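Teleop demos for bed tidying: pillow placement won't transfer

Posted by zaid_nasrallah, 2nd August

We are collecting demonstrations by remote control for a bedroom task. The operator wears a headset and moves two hand controllers, and the robot follows. The task is to place the pillows side by side at the headboard and straighten the sheet. We have 357 recorded episodes and the policy trained on them still puts the first pillow down short of where it should be. 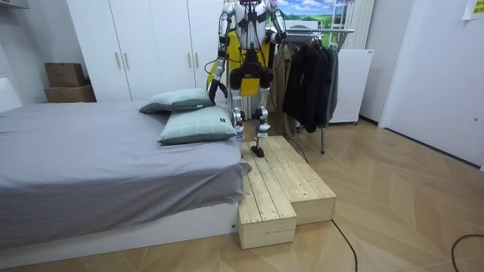 Our first 30 episodes were done by one operator and the rest by 4 others. The new people tend to grab a pillow by whichever corner is closest. The first operator always took the long edge. Should I throw out the early set, or keep everything and train longer? I would also like to know if anyone mixes clothes into the same sessions.

Theresia Holzer

Don't train longer yet. Write down one way to grasp the pillow and have everyone follow it for a day, then compare. We had the same trouble with towels on our Memero project. Mixed grasps are fine if you have plenty of each, but 30 of one kind against 327 of everything else isn't plenty.

Also check what the operator can see. If they judge distance from the head camera alone, a plain sheet gives them very little to go on, and they let go early. The policy copies that.

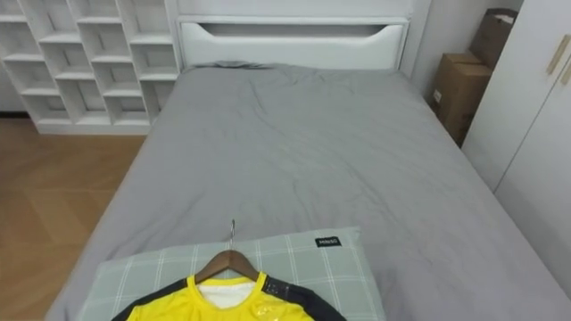 On clothes, record them as a separate task with its own label. A shirt on a hanger needs a different grasp from a pillow, and you have to decide if the episode ends with the hanger in the hand or on the rail. Ours were mixed until February and it took 13 evenings to relabel them.

Start each episode with the arms in the same pose. Vary the pillows and the sheet, and write down what you changed.

eletti_user

we just deleted all the bad ones and it got better. try that

zaid_nasrallah

Thanks both. Theresia, we went through the replays and the early release shows up in most of the episodes from the new operators. I'm adding a second view to the headset and we'll redo the pillow set with the long edge grasp.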